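Subject: Re: [trestitell-singers] October concert, parts and keys

Chelsea Naylor wrote:
> Are we really doing the Alarcón piece a step lower? My altos
> will be growling. Also, who has the second tenor part?

We really are, and I think you're going to love it! I tried it through at the piano last night and the bottom line just blooms (basses, you finally get your moment).
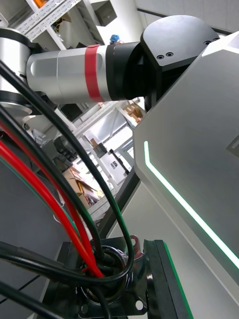
Altos only touch the low F in two places, and you can hand it to the tenors in both. Callum has the second tenor part and is copying it out bigger for those of us with tired eyes.

The church at Jotasthorpe seats 424, so we can spread out into the side aisles for the opening round. I've wanted to try that for years! Please have page 22 by heart, because you won't see my hands from back there.

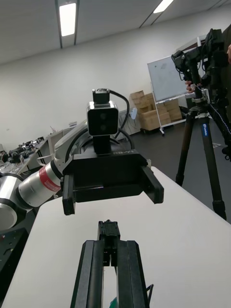

Bhavana asked about breathing in the long Amen. Stagger it, never at the bar line, and sneak back in softly. It's such a gorgeous chord, let's not leave holes in it. 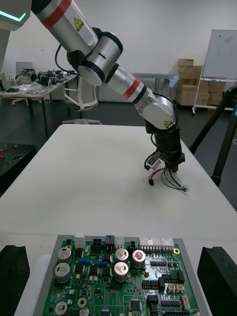

Dennis Pearce wrote back: Fine by me on the lower key, but can we please start the round slower than last time? The back row never caught up.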